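Ticket 1352: Pointer skips and freezes at shared desk, position 7
Queue: Desk equipment
Raised by: Dilani Dewan
Assigned to: Lutz Pfeiffer
Priority: Normal
Status: Closed

Dilani Dewan wrote:
The mouse at position 7 is playing up again. The pointer moves normally for a while, then jumps a few centimetres to the left or stops dead. Clicking works throughout. Scrolling works. It happens more in the afternoon but I have not kept a record. I have unplugged the receiver and put it back, and changed the battery for a new one from the drawer. No difference.

Lutz Pfeiffer wrote:
Thanks. Three questions before I come up.
Which USB port is the receiver in, front or back of the dock?
Does it happen in every program or only in Plaltar?
What is under the mouse when it happens?

Dilani Dewan wrote:
Back of the dock. Every program, including the login screen. Under the mouse is either the desk or whatever sheet I am working from. I don't use a mat, there isn't one at this position.

Lutz Pfeiffer wrote:
Moved the receiver to the front of the dock at 10:15. The back port sits next to the display cable and we have had interference there before, see the Femell dock notes. Please use it as normal and report back.

Dilani Dewan wrote:
Better but not fixed. The complete freezes have gone. The jumps are still there, always sideways.

Lutz Pfeiffer wrote:
Two faults then. The freezes were the port. Jumps with the receiver in a clear position point to the sensor or the surface.

Checked on site:
Sensor window wiped with a dry cotton bud. Some lint came out.
Feet intact, no wobble on a flat surface.
Pointer acceleration switched off in system settings. It had been on.
Polling left at default.
Battery contacts clean.

Tested on the bare desk with slow horizontal strokes, 100 passes. Pointer jumped on 22 of them. Same test with vertical strokes, no jumps. The desktop has a fine streaked grain running left to right, and my guess is that the sensor loses its reference when it travels along the streaks.

Victor Rashidi wrote:
Jumping in here as I had the same thing at another position last July. I put it down to the desktop at the time and started using a folded sheet of paper. Plain paper was fine. Printed paper was hit and miss depending on what was on it.

Lutz Pfeiffer wrote:
Useful, thank you. Dilani, could you try plain white paper for a day and then one of your worksheets? Keep the receiver where it is.

Dilani Dewan wrote:
Plain paper: no jumps all day. Worksheet: mostly fine, but it hesitated twice when I ran over one of the thick black outlines. The sheets are the animal face drawings for the children's Chinese class, so the lines are heavy.
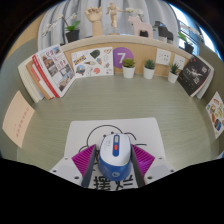
Lutz Pfeiffer wrote:
Noted. Large solid black areas give the sensor little to track, so a short hesitation at a heavy line is plausible. I could not reproduce it on the thinner strokes.

To rule out the mouse itself I swapped it with the spare Sitska from the cupboard for one morning. The spare jumped on the bare desk as well, less often. The original mouse has therefore not been replaced.

Proposed fix: a plain cloth mat, mid grey, no pattern. Svenja, do we have any left?

Svenja Voß wrote:
None in stock. The Falcão order is due Friday and has mats on it. I'll put one aside for position 7.

Jana Kramer wrote:
Could we order for the whole row? All those desks have the same top and I would sooner not see this ticket six more times.

Svenja Voß wrote:
Added to the next order. Cost code 59.

Lutz Pfeiffer wrote:
Mat fitted. Repeated the horizontal test, 100 passes, no jumps. Acceleration left off at the user's request. Receiver stays in the front port and I have put tape over the back one.

Dilani Dewan wrote:
Working fine so far. I have moved the worksheets to the left of the keyboard. Happy for this to be closed.

Resolution: Receiver moved away from display cable. Sensor cleaned. Plain mat supplied. Mats for the remaining desks in the row are tracked under a separate request (Svenja Voß).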